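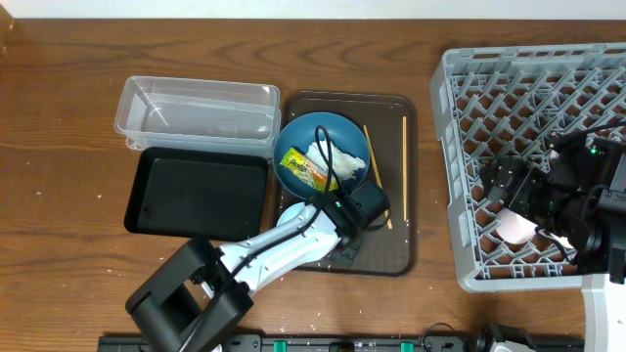 Plirgate looks after small robot cells, mostly the two-arm kind bolted along the front of a table, and we started doing it out of irritation. Three of us had spent years on the receiving end of service contracts that promised a great deal and sent a man with a hex key. Cables were the usual complaint. On our own tray-clearing cell the wrist cable on the left arm makes a loop that can hang right over the plate and across the snack packet lying on it, and we have yet to see a sales brochure that shows a loop like that. Ask to see the cable on any arm you are offered. Ask to see it with the gripper low and near the middle of the table.

Home About Service Parts Contact
4 min read

Who we are

Birsen Ağca runs the workshop and signs off every repair. Recep Ertürk does the mechanical work. Sibel Eren came in as a customer with a long list of objections and now handles calibration, and most of her objections still stand. Melahat Soylu answers the phone and will tell you if your problem is not worth our fee.

We have 58 cells on our books. Several salespeople have told us that is too few to be a serious business. They may be right.

What we mean by "set up"

A cell is set up when it can be left alone with the job it was bought for. Plenty of outfits stop at the point where both arms move and nothing is on fire. We don't bill for that.

The cell we practice on is called Tatlı, and we set it up the same way we would set up yours. The rail goes on first and gets checked against the table edge at both ends. We tighten the clips, run each arm through its full reach with an empty gripper, then go back and tighten the clips again. They nearly always take another quarter turn. Next come the cables: slack at the wrist, tie at the elbow, then every pose the job needs, slowly, with a hand near the stop button. Only after that do the trays, plates and dish rack come out.

Calibration takes Sibel most of a morning. She has heard that newer software does it by itself. She has tried two packages that claim to, and measured afterward, and went back to doing it by hand.

Looking after it

Food work is hard on a cell in dull ways. Grains and crumbs travel. Rice left in a gripper slide feels fine under your thumb and then throws off the grip by just enough to drop a chopstick. We brush out the fingers, wipe down the rail, and check the joint housings at every visit, and we leave you the brush. 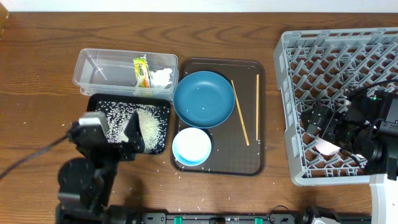 Rice on the black tray and the tabletop, Tatlı cell.

Our service interval is 218 running hours. Flondico, a contract kitchen we work for, asked where the number came from, and it was a fair question. It came from our own logs: past that point we kept finding worn cable jackets. If your cell moves less than theirs, you can probably go longer, and we will say so in writing.

We do not sell "predictive" anything. In March we tried a monitoring service on Tatlı that sent a great many warnings, and the one fault we had that month, a loose connector, was found by Recep wiggling it. If somebody shows us a system that beats wiggling, we'll buy it.

Repairs

Most of what comes in is fingertips, cables and connectors. Motors fail less than people think, and we have seen several replaced – elsewhere, at full price – when the trouble was in the plug. We test the plug first. You get the old part back in a bag with a note saying what was wrong with it, or saying that we couldn't find out.

For wrist cables we fit a sleeve called Skinport, which we make ourselves. It slows down the rubbing. It does not stop it, whatever you may have read on a reseller's page, and it still needs looking at. Hatice Yazıcı, who cuts and stitches them, would like it known that they should not go through a dishwasher.

If you are thinking of buying a cell

Call before you sign. We will ask what the job is and who does it now, and how long a stoppage you can live with. Fairly often our advice is to wait a year. There is no charge for that call, and Melahat keeps it short.

Contact: Plirgate, Workshop 2142 | © Plirgate | Back to top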